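4.2 Handle snags on lidded tins

The most common fault in the Vanddale trials was a snagged handle. The tins used in this part of the work have a wire handle that folds down over the lid, and its resting position changes a little every time a tin is set down. When a gripper closed on the lid with the handle lying across it, one finger could slide under the wire. The arm then reported a good grasp and began its lift with the tin hanging at an angle.

We logged 37 snags over the trial period. In 18 of them the tin swung free and dropped back to the table from a low height. In 12 the wire stayed on the finger after the gripper had opened, and the arm carried the tin along on its next move. The remaining cases were stopped by the operator before the tin left the surface. Most of the snags came from the small tin, whose handle covers more of the lid for its size.

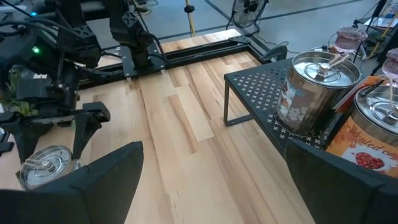
Figure 6. Wrist camera view of the work area. A small tin with its handle folded across the lid sits under the left gripper; larger tins are at right, one of them on the perforated shelf stand.

The carried tins are the more serious group. The Rundia controller treats an open gripper as an empty one, so it plans the next move at full speed and makes no allowance for anything hanging below the fingers. On two occasions the tin struck the shelf stand hard enough to shift it, and the run had to be halted and the stand put back by hand. No one was inside the work area either time, but the same motion near a person would be a clear hazard.

Wrist force readings did not catch the fault. A hooked tin and a properly held tin weigh the same, and the difference in torque was within the normal noise of the sensor. The wrist camera was more useful, although a finger often hides part of the tin at close range - the left one in Figure 6 does so - and the wire can be hard to pick out against a shiny lid.

We made a change to the release step. After opening, the arm now rises slowly by a few centimetres and pauses while the weight at the wrist is checked against the empty value. If they differ, the arm lowers again and waits for the operator.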